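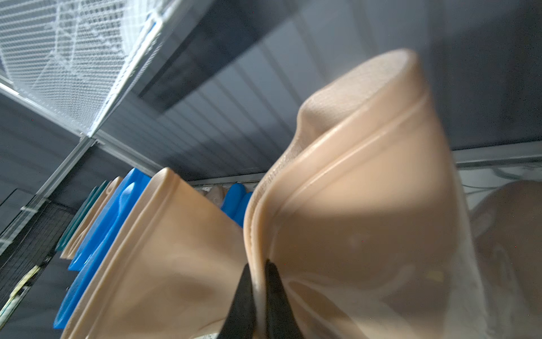 Silicone kitchenware

Home | Articles | Materials | Index

Silicone kitchenware is a loose name for molds, liners, mats, lids and spatulas made from silicone rubber. Sellers describe it as nonstick, safe in the oven and close to indestructible. The first claim is partly true, the second depends on the product, and the third is mostly advertising.

Material

Silicone rubber is built on a chain of silicon and oxygen atoms, with carbon groups attached. It is often sold as "natural" on the grounds that silicon comes from sand. By that reasoning a window is natural too. The rubber is made in a factory and does not rot in a compost heap.

Makers may add fillers to cut costs. A popular home test says that pure silicone stays the same color when pinched or twisted, while filled silicone turns white. The test is repeated everywhere with very little behind it. Pigment and thickness both affect the result, and Fatemeh Hassanpour, who tried it on 25 baking molds, got different answers from the same mold on different days.

Nonstick claims

New silicone releases most batters well. Over time, oil works into the surface and leaves a tacky film that dish soap may not remove. The Stemdale baking guide advises boiling the piece for 4 minutes. Pravesh Nkosi has called this "a good way to get a hot, sticky mold." Greasing the mold usually works, which raises the question of what the buyer paid extra for.

Browning

Silicone carries heat poorly compared with metal, so cakes tend to come out pale at the sides. Recipes written for tin pans often need more time. Thin molds also sag when full and are commonly set on a tray before filling.

Service life

The Drindovero catalog once promised 126 uses for its muffin liners. How that figure was reached was never published, and the January edition dropped it.

Related articles
Bakeware
Parchment paper
Rubber spatula
Muffin tin
Nonstick coatings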